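In praise of the paper tablecloth

When I moved to Dutley, I rented a room above a small eating place called Urio. The owner covered every table with brown paper from a big roll, and after each group of guests she pulled the paper off and put down a new piece. In my first week I thought this was a poor habit. At my grandmother's house we had one good cloth, and it was ironed, and the children were afraid of it.

I have changed my mind since then, and I want to explain why.

A good cloth asks you to behave. You watch your glass, you watch the spoon of your neighbour, and a part of your attention is always on the washing. Brown paper asks for nothing. People write on it. They draw the road to their house, they add up the bill, they let the bread lie beside the plate. I have seen two men who did not share a language talk for a whole evening with one pencil.

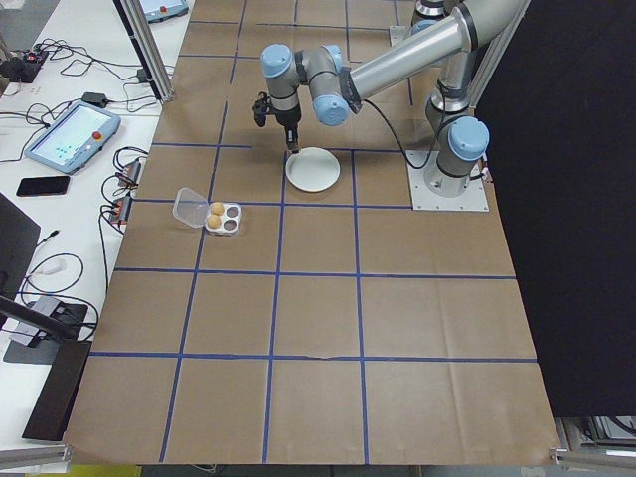
My friend Beatrice Mwakalinga does not agree with me at all. She says a table with paper on it is a table which is waiting for you to leave. For her, the cloth is a sign of respect, because somebody washed it and folded it for you before you came. I admit there is truth in this. When I visit her I eat from a white cloth with a blue border, and I feel like an important person.

But she has guests 4 or 5 times in a year. I have people at my table most evenings, often with children, and I don't own a good iron. Last November I bought a roll of 100 metres from Dendetti, the hardware shop near the bridge, and it is still not finished.
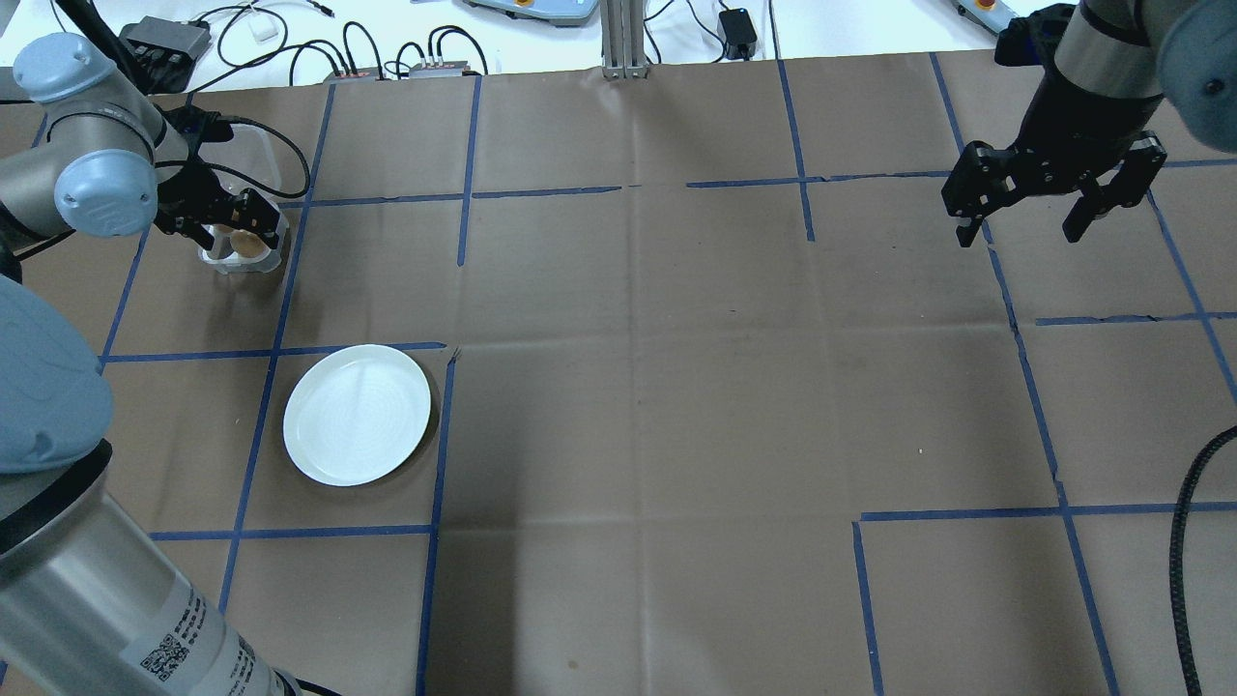 Brown paper, blue tape and something round and tan, like a small bun, in a plastic cup.

There is also the question of waste, and I don't want to hide from it. Paper is thrown away - a cloth can live for thirty years. I turn mine over and use the other side, and after that it goes under the tomato plants. Perhaps this is only an excuse. Still, I would choose a table where people come often and spill things over one which is kept for Easter.

11 July 2019

9 comments | 4 shares
Contact Nateo | © Nateo | Back to top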